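Making your front door a pain for burglars

We had a break-in on our street in January (side door, middle of the afternoon, gone before the dog across the road had finished barking), and I've been a woman possessed ever since! I have spent a grand total of $80 and I feel so much better about the house. Most of this you can do with a screwdriver and a cup of coffee.

Start with the strike plate, the metal bit on the frame that the bolt slides into. Ours was held on with screws barely longer than my fingernail. Swap them for three-inch ones that bite into the stud behind the trim. It took me 15 minutes, and the door shuts with the most wonderful solid thunk now. Drill pilot holes first and go slowly, or you'll split the wood.
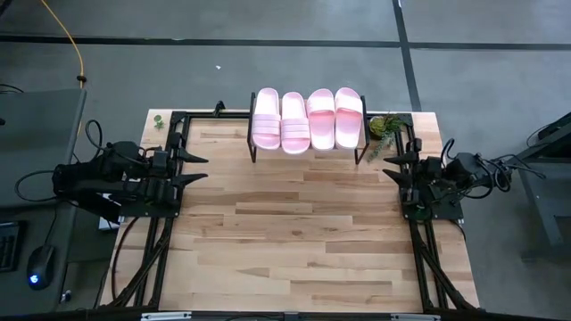
Keys are next, and please get them off the hook by the door! A thief with a bent wire and a mail slot can fish a set out very fast, and then your car is gone too. Mine live in a kitchen drawer. While you're at it, have a look at what can be seen through the glass. Shoes are fine, and a small black rack with a couple of pairs of pink slides on top gives nothing much away except that somebody likes pink. A laptop bag or a purse is another story. Frosted film on the lower pane sorts that out for a few dollars, and it peels off again if you hate it.

Now the lights. I love a plug-in timer. Set two of them, one downstairs and one up, and stagger them so the house looks like people are moving through it. Change the times every so often. The lamp in our upstairs hall comes on at a slightly odd hour and I've grown quite fond of it.

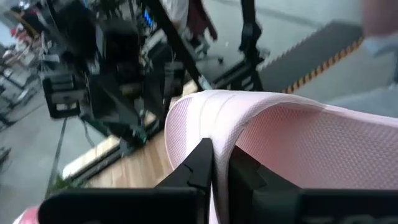
If you're going away, get a neighbor to bring in the mail and park in your driveway now and then. Denise Greenwood next door does ours and we do hers. Put the ladder in the garage and lock it up. Same goes for the trash cans if they're tall enough to stand on!

Last job, and it's a dull one, so put some music on. Write down the serial numbers of anything worth stealing and email the list to yourself. Bikes too; the number is usually stamped under the frame, near the pedals.

Recent tips
Getting a stuck sliding door to lock again
What to say to a pushy door-to-door roofer
Marking your tools so they come home
Where to hide a spare key (not under the pot!)
Quieting a rattly mail slot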